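Can Machines Do Chores Yet? A Comparison of Tidying, Folding and Shelf Work

Final project report, Introduction to Automation
Catriona Haldane and Paula Cârstea

1. Why we chose this topic

Paula worked last August in a small shop in Trestden that sells housewares and children's things. Most of her shift was putting stuff back. Customers pick up a toy in one aisle and leave it on a shelf two aisles over, and at closing time somebody walks the floor with a basket. She came back to school asking why this job was still done by hand when there are videos everywhere of robot arms folding shirts. Catriona had the same question about her kitchen.

We decided to look at three chores that happen both at home and on a shop floor: clearing mixed items off a table, folding cloth, and putting items back in a set place. We wanted to know which of the three a two-armed robot with simple grippers could reasonably be expected to do today, and what gets in the way of the others.

2. What we did

The project had two parts. In the first part we did the chores ourselves and wrote down every separate action. Paula cleared a mixed table 20 times, and Catriona did the same amount of folding. We used things we already had: toy blocks, hangers, bowls, dish towels, a zip pouch, small boxes. We broke each chore into steps such as reach, grasp, lift, turn, hand over to the other hand, place, and let go. Our log for all three chores came to 983 steps.

In the second part we went through the log and asked of each step whether a two-finger gripper could do it. We each marked the steps separately and then compared. Where we disagreed, the step went on a list of hard cases. There were 145 of these, more than either of us expected, and most of this report is about them.

We did not program a robot ourselves. Our marks are judgments, and someone with more experience might mark some of them differently.

3. Clearing a table

This was the easiest chore for us and the one we rated best for a machine. A toy building block is close to the perfect object for a gripper with two fingers. It has flat sides that face each other, it doesn't bend, and it doesn't care which way up it goes into a bin. We marked nearly all the block steps as doable.

Bowls were in the middle. A person picks up a bowl by pinching the rim with the thumb inside, and a gripper can do the same if it comes down from above with one finger on each side of the wall. The problem is a shallow bowl. The rim is low, the wall slopes, and a metal one is slippery. Shiny metal can also confuse a camera, because reflections move when the camera moves. Paula marked the bowl as easy and Catriona marked it as hard, and we still don't fully agree.

Hangers caused the most arguing. A wire hanger lying flat on a table has almost no height. When we watched our own hands, we found we weren't grasping it at all at first. We pressed one end down or dragged it to the edge of the table, and only then closed our fingers on it. Catriona did this every time without knowing it until she read Paula's notes. A gripper can be made to do the same trick, but the trick has to be in the plan or in the training. A program that only knows "go to the object and close" would scrape the tabletop.

Soft pouches were strange in a different way. Picking one up is simple, since almost any pinch of fabric will hold. What happens next is the hard part. The shape changes once it leaves the table, and if the pouch has something in it the weight slides to one end.

4. Folding

Folding a dish towel took us fewer steps than clearing the table, but more of them ended up on the hard list. Finding a corner is the main trouble. A towel that has been dropped in a pile can have two corners showing or none. We picked up the towel anywhere, let it hang, and slid a hand down the edge until we felt the corner. Feeling is a big part of this, and many simple grippers have no sense of touch.

Once the towel is flat with all four corners showing, the work becomes regular and two arms are a real advantage. We think this explains the shirt videos. Many of the ones we watched began with the shirt already spread out, and the spreading was the part that took us longest by hand.

5. Putting things back

Putting items back is the shop chore, and it is mostly a question of knowing. The hand movements are the same as in clearing a table. The extra work is deciding that this box belongs on that shelf, and that the gap between two other boxes is wide enough.

For this section we talked to the manager at the Trestden shop. Paula's old store uses a stock program called Retell, which can say what aisle an item belongs to. It does not know which way the item should face or that the display was moved in the morning. The manager told us the shop carries 700 different items and that the staff learn the layout by walking it. She would be happy with a machine that only brought misplaced things to the front counter, and she would let a person do the rest. We thought this was the most useful thing anyone said to us during the project.

6. Discussion

Our answer to the question in the title is "partly, if the table is set up right." Rigid objects with parallel sides are ready now. Flat, thin things and soft things need a second move before the grasp — a push, a drag, a shake — and people do those moves without thinking, so they are easy to leave out of a plan.

Speed is a separate matter. We did not time anything carefully, but a household chore can be slow and still be worth handing over. Catriona would not mind if a machine took all night to clear her kitchen table. A shop has a closing time.

7. What we would change

We used too many blocks and not enough awkward things. If we did it again we would add a belt, a plastic bag and a set of keys. We would also film our hands from above, since writing notes while somebody else works meant that we missed small movements and had to repeat several runs.

Our log sheets are in the binder in the Pendley room, sorted by chore, with the hard cases marked in red.

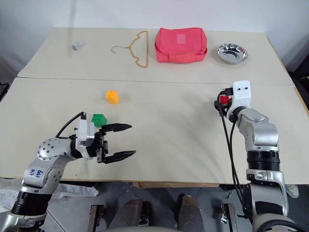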